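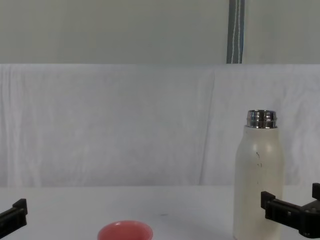

A White Tabletop Backdrop From One Piece of Cloth

I love a plain white background. Put a bottle, a bowl or a cup in front of one and suddenly you notice the color and the shape, and none of the clutter in the rest of the house gets a say. You can put one together in an afternoon with a table, a wall and a length of white cloth, and it's so much fun once you start trying things on it!

What you need

A table with a pale, flat top. Matte is best, as a shiny one throws glare back at you.
A white cloth wider than the table. An old bed sheet works beautifully.
Something to hang it from: a rail, a taut cord or a row of clips.
A lint roller, a soft damp cloth and a steamer or iron.

Step 1. Place the table

Push it close to the wall, but leave a gap wide enough to get your arm down. You will be reaching back there more than you think. I set mine up in our spare room in Stelbridge, with the window off to one side, and the light is lovely until mid-afternoon.

Step 2. Hang the cloth

Start in the middle and work out to both ends, keeping the top edge level. Let the bottom drop just past the back of the table so there is no gap where the two meet. You don't have to go all the way to the ceiling — a strip of pale wall above the cloth crops out easily.

Step 3. Deal with the creases

Soft ripples are fine, and I rather like them. Fold lines are another matter. A cloth that has been stored folded keeps a long, sharp crease for ages, and it catches the light every time. Steam it from the back while it hangs, pulling gently on the lower edge. Cyril Hulme, who got me into all this, rolls his cloths around a cardboard tube and skips the ironing altogether!

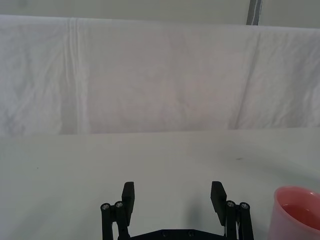

Step 4. Clean the tabletop

Wipe, let it dry, then go over it with the lint roller. Look at it from low down, because specks that vanish from above show up wonderfully from the side. One dark crumb on white will pull your eye every single time.

Step 5. Bring in your things

Begin with one tall piece, a bit off center, and add something low and colorful. Pink against white is gorgeous. A white bottle on white is trickier but really worth a go — turn it until one side picks up a little shadow. Then move everything forward a hand's width and look again.

When you finish, take the cloth down and roll it loosely before it goes in the cupboard.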